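Viltum - informe de avance para Durán
Apr 12, 2022

Puesto de química: el material menudo está reunido sobre la mesa marrón. Inventario al cierre: 518 referencias.
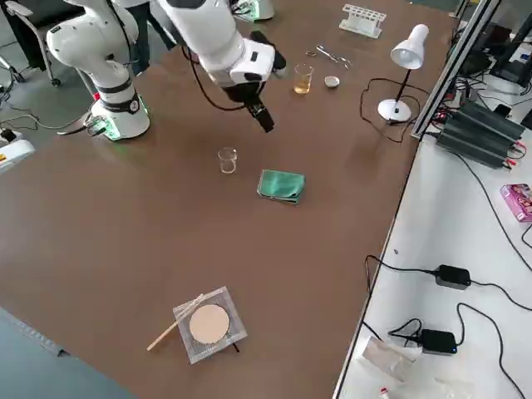
Quedan 26 referencias sin etiqueta; Sedurix las entrega en agosto.

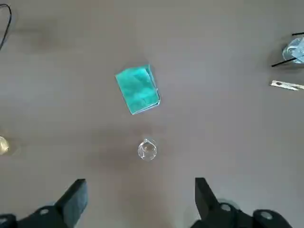
Fig. 2. Bloque turquesa y pieza de vidrio transparente.

El vidrio pequeño se registra por separado.

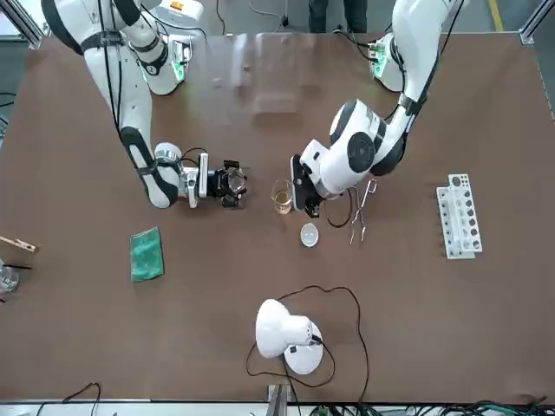

Gasto en gradillas y cápsulas: 300 euros. 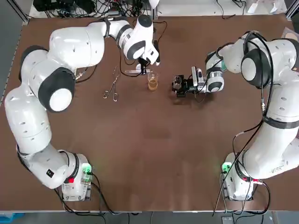 Pendiente: tubos de ensayo - pedido a Kurkholm, unos 2.000 euros.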